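Handout 5: Reaching Into a Kitchen
Motion planning in clutter, and what to do when the camera can't see the hand
Villaseñor Hall, lab section. Revised 15 Feb 2020

Welcome back, everyone, and thank you for the very good questions last time (the one about whether a planner can be "too polite" has stayed with me all week, and I promise we'll get to it). These notes go with the lecture and with the third programming assignment, and as usual they cover a little more than I manage to say out loud. Read them with the simulator open if you can.

Where we left off

We had a six-joint arm in an empty room, a goal pose for the gripper, and a sampling planner that found a path between the two. It felt easy, and it was meant to! Today we put the arm in a kitchen. The Kestotum simulator ships with a whole family of these rooms, and the one assigned to you is called Helgate. The joint limits and the planner are the same ones you already know, and yet most of you will see your success rate drop sharply the first time you run it. Please don't be discouraged when that happens.

What changes is the shape of the free space. A wall cabinet puts a ceiling over part of the counter. A tall appliance at one end means that some of the wide, sweeping elbow motions your planner loved last week now pass straight through an oven. And the counter itself has a front edge, which is the thing students forget. The arm comes up from below it, so the elbow has to stay outside while the wrist goes over the top, and only a fairly narrow band of configurations will do both.

Keep a picture like the next one in mind while you write your collision checks. The wrist is over the counter, between the espresso machine and the sink, and the gripper is pointing down behind it where this view doesn't show it at all.
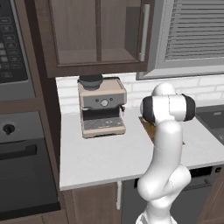
Couldn't we just move the camera, one student wanted to know, and save ourselves the trouble of estimating anything? It's a fair thing to ask, and on some projects you certainly can. But every viewpoint hides something once the arm is moving, and if you choose your camera so that one reach looks good, the next reach will spoil it. I'd like you to learn to plan with a partial view first. After that, by all means, add a second camera and enjoy it.

So what do we know when we can't see the hand? Quite a lot. We have the joint encoders, and forward kinematics gives us the gripper pose from those six numbers whether anyone is looking or not. In simulation that pose is exact. On the real arm it is off by a little, and the error grows as you go out along the links, so the gripper gets the worst of it. What we don't know is the state of the things around the hand, such as a tray that may have been nudged while the forearm was in front of it.

The way Dallness, our planning library, handles this is with a remembered map. Each cell of space holds an occupancy value and the step at which it was last observed. When the arm blocks a cell, the value stays and the age goes up. Our default is to trust a cell for 275 steps after it was last seen, and from then on to treat it as unknown. Whether unknown should count as free or as blocked is up to you, and now we come back to politeness. A planner that treats every unknown cell as an obstacle will often sit quite still, refusing to reach behind its own wrist. A planner that treats them all as free will knock things over with great confidence. Most of you will end up with a cost somewhere in between, and I'd like to read your reasoning for the value you pick.

A few words on the self-filter

Before depth points go into the map, you have to remove the ones that belong to the robot. If you skip this, the arm sees itself as an obstacle and the planner reports that the start state is in collision, which has sent somebody to office hours every October for as long as I've taught this course. Pad the link shapes a little when you filter. If you pad them too much, though, you'll erase a strip of countertop right under the wrist, and that strip is the part you most need.

For the assignment

The Helgate set has 3,439 start and goal pairs. Use the first 2,362 for tuning and leave the remainder alone until you're ready to report. The planner gets 700 milliseconds per query, and a timeout counts as a failure. Turn in your code, a table of results for at least two settings of the unknown-cell cost, and a page on the failures you found most interesting. I do read that page first, and a thoughtful account of a planner that struggles will earn more from me than a high score with no explanation.

If your path is valid but ugly (you'll know it when you see the elbow swing out and come back again), run the shortcut smoother and check for collisions once more afterward. The smoother in Dallness does not do that second check for you.

Reading for next time: the chapter on trajectory timing, up to the section on jerk limits.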